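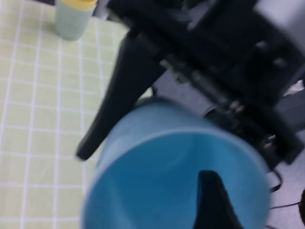
Gripper at the blue cup, one finger inside the rim.

Cup Station FAQ: The Crushing Problem and What To Do About It

Last updated 5 July 2018 by Atieno Were. Replaces the sheet taped to the cabinet, which had coffee on it and was wrong.

What went wrong in June?

The gripper closed on a plastic cup and kept closing. The force limit was set at 34 newtons in the Skella controller, and the controller read the limit, logged the limit, and went on to squeeze well past it. The cup lost. So did the next few, before Zane Laur got to the stop button.

Was anyone hurt?

No. Zane had his hand near the cup a minute earlier, straightening it, with the arm still enabled. He would like it known that he has stopped doing this. We would like it known that he was told to stop in the spring.

What caused it?

A firmware update reset the grip profile from "thin wall" to the factory profile, which is meant for metal parts. The force limit lives inside the profile. Changing the profile throws out your limit but leaves the old number on the screen, looking very calm. The log entry is fault 3851, and its full text is "Profile notice." We have written to Drivitex about the word "notice."

How do I know which profile is loaded?

Not from the main screen. Open Service, then Tool, then Active Profile. If it says anything other than THIN-W, don't enable the arm. Go find Ivars Strazds. If Ivars is at lunch, you are also at lunch.

Why does the arm sometimes put one finger in the cup?

Inside-rim grasp. The planner picks it when it thinks the outside is too wide or too crowded. It's a legal move and it doesn't need a stop. It does need the correct profile, as a finger on each side of one thin wall can split a rim faster than you can say "thin wall."

Does it matter which way up the cup is?

Yes.
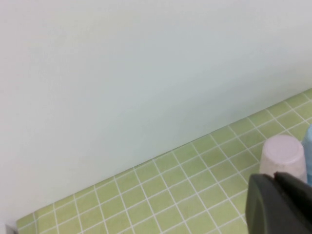 An upside-down cup narrows toward the top, so the fingers have to come in low or they slide up and off. Under the factory profile the gripper answers a slip by squeezing harder, over and over, up to 400 retries. That number is a default. Someone chose it. We set ours to two.

Can I just reduce the speed?

You can, and then it will crush the cup slowly. Speed and force are separate settings. Algirdas Mockus ran 54 test cycles at reduced speed with the wrong profile loaded, mainly to win an argument, and he did win it.

What do I do if it happens again?

Hit the stop. Leave the cup where it is, even if the sight of it upsets you. Don't pull it out of the fingers: the Trovton brake holds them shut and the plastic edges are sharp. Write down the fault number, then call Ivars or Min-kyu Baek. Only those two may release the brake.

Is the problem fixed?

The profile is now locked and updates need two sign-offs. The screen still shows the old number. Schwaiger, who sold us the service plan, have opened a ticket for that and given it the priority "cosmetic."

Who pays for the cups?

The station budget. Please stop bringing yours from home.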